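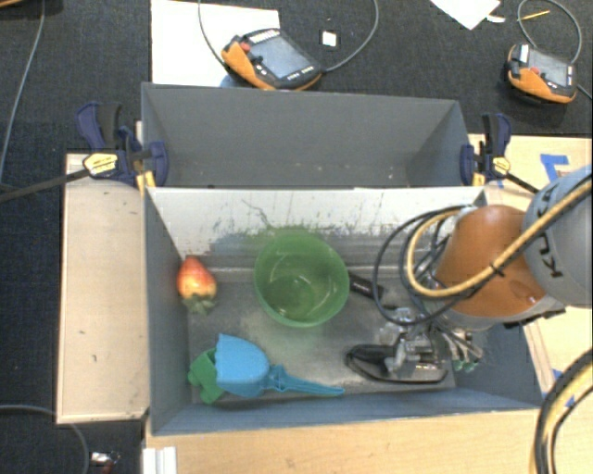
Chapter 4

Where Does the Money Go? Fixed and Variable Costs

When I was twenty-two I helped my aunt run a sandwich counter for a summer, and I was sure we were getting rich. The line went out the door at noon! The drawer was stuffed with bills by two o'clock! Then the end of the month came, my aunt sat down with a pencil and a stack of envelopes, and there was almost nothing left over. I remember staring at her page and thinking she must have dropped a digit somewhere. She hadn't.

What I didn't understand that summer is what this chapter covers. Every business, from a lemonade stand to an airline, has two kinds of costs, and they behave very differently. Some stay put no matter how much you sell. Others climb every time a customer walks up. If you mix them up (and I mixed them up for years), you'll make bad guesses about nearly everything else: what to charge, when to hire, whether to stay open on Mondays.

Let's start with a bakery. I'll call it Pletico, and we'll keep coming back to it through Chapter 7, so you may as well get comfortable there. The owner is Nhi Diệp. She rents a corner shop, bakes one kind of loaf, and sells it over the counter. Her rent, insurance and oven lease come to $2,897 a month. That number is the same in a busy month and a slow one. If she locked the door and went to the beach for all of September, she would still owe $2,897 on the first of October. We call that a fixed cost.

Flour is another story. So are yeast, salt, and the paper bags. If Nhi bakes no bread, she uses no flour. If she bakes twice as many loaves, she uses twice as much. Those are variable costs, and people usually talk about them per unit, meaning per loaf. For now we'll say each loaf costs her $2 in ingredients and packaging, and she sells it for $8.

Now a question I'd like you to chew on before you turn the page. Suppose Nhi sells 600 loaves this month. Is she making money?

Most of my students say yes right away. Eight dollars is a lot more than two dollars, so of course she is. And in this case they're right, though for a reason they haven't looked at yet. Each loaf leaves her $6 after the flour and the bag are paid for. Six hundred loaves leave her $3,600. Take away the $2,897 and she has $703. That isn't a fortune for a month of getting up at three in the morning, and we haven't paid her a wage. Try the same math with 400 loaves and see what happens. (Go ahead, I'll wait. It isn't pretty.)

The $6 has a name, by the way. It's called the contribution margin, and it's the most useful number in this part of the book. Write it on the inside cover if you own your copy. We'll spend Section 4.3 on it, and in Section 4.4 we'll use it to find the break-even point, the number of loaves where Nhi stops losing money and starts keeping some.

A warning before we get going. Real costs don't always sort themselves into two tidy piles. A phone bill might have a flat monthly charge plus extra for each call. An hourly helper might be fixed in a quiet season and variable in a busy one. I used to argue about this with a friend who kept the books for Trerent, a small delivery company, and we never did agree on where to put truck repairs. Section 4.5 deals with these mixed cases. Until then I'll keep the examples clean, and you should let me.

You'll need a calculator, some scratch paper, and what you learned about revenue in Chapter 3. If that's gone a little fuzzy, reread Section 3.2 first. It's short.

4.1 Costs That Stay Put

Rent is the one everybody thinks of, so we'll begin there.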